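Clearing and Sorting a Finished Wood Table: Bowls, Plates and Surface Care

A glossy clear-coated dining table tolerates daily use well, provided that three variables are controlled: standing moisture, heat, and abrasion from metal rims. Most damage occurs in the interval between the end of a meal and the last item leaving the table. The procedure below covers that interval.

1. Sort by shape before moving anything to the sink

Scrape food waste into a single container. Separate flat items from deep items. Flat items stack by diameter, largest at the bottom. Deep items nest by rim width, widest at the bottom. Mixed stacks (a bowl on a plate on a bowl) have a high center of gravity and are the usual source of chips.

Metal and ceramic should be kept in separate stacks. Stainless steel leaves gray marks on glaze. These are metal deposits and can be removed with a mild oxalic acid cleanser, but prevention takes less time.

2. Nesting stainless steel

Bowls of unequal diameter will sit off-center when nested. This is acceptable on the table. For carrying, center the inner bowl and hold the outer one with both hands. Check for trapped water between the two. A film of water is enough to lock smooth-sided bowls together.

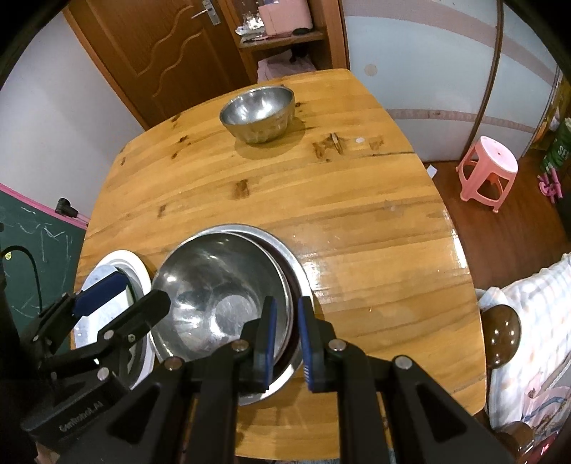 Mixing bowl nested in a wider basin. Knots in the tabletop are sealed under the same gloss as the rest of the grain.

To release a stuck pair, fill the inner bowl with cold water and stand the outer one in warm water, not above 120°F. Wait 7 minutes, then twist. Do not pry with a knife. The rim will deform before the seal breaks.

Bowls with rolled rims should be inspected at the seam. Water held in an open seam drips onto the table well after the bowl has been wiped. Store these upside down on a rack overnight before they go into a cabinet.

3. Placement on the table

Lift, do not slide. A grain of salt or sand under a foot ring will cut a clear coat. Scratches across the grain are considerably more visible than scratches along it, and both show most near a window or under a ceiling light.

Keep a clear margin of 2 inches between any dish and the table edge. On tables with curved sides, measure from the nearest point of the curve. Corners and curves are misjudged more often than straight edges.

If the table is used as a staging area for clean dishes, set out flat pieces singly and allow them to air dry on a cotton towel before stacking. Dishes already dried by hand can go directly on the wood.

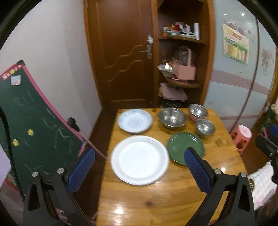
Plates set out singly, with steel bowls toward the back of the table.

Where metal bowls are used with plastic or enamel ones of similar width, place the metal bowl inside. The softer or more easily chipped rim is then on the outside, where the hand holds it.

4. Cleaning the surface

Use a microfiber cloth, damp and well wrung out, with one drop of dish soap. Wipe with the grain. Follow at once with a dry cloth. Pay attention to knots: the wood there moves differently with humidity, and hairline cracks in the finish tend to start at the knot boundary. A crack that darkens when wiped is admitting water and should be sealed.

White haze from a hot dish is moisture held in the finish. Leave it for 24 hours. If it persists, place a dry cotton cloth over the mark and apply an iron on its lowest setting, without steam, for a few seconds at a time.

Avoid silicone sprays. They complicate any later refinishing. Avoid ammonia on lacquer and shellac.

5. Seasonal check

In December, or whenever heating runs continuously, measure the humidity in the room. Below 39 percent, solid tops begin to shrink noticeably and fasteners may loosen. Tighten leg bolts by hand only.

Comments (4)

Inna Chornovol
The cold/warm water method worked on two bowls I had given up on. Took a second round.

Fedir Hrytsenko
What do you use to seal the cracks at the knots? Mine has one that catches the cloth.

Maksym Harasym
Fedir, thin wiping varnish on a toothpick, let it cure, then level it with very fine paper. Test under the table first. If the top is lacquered, use lacquer.

Xiaoqing Jiang
I would add felt under fruit bowls. Ours sat in one spot for years and left a ring that never came out.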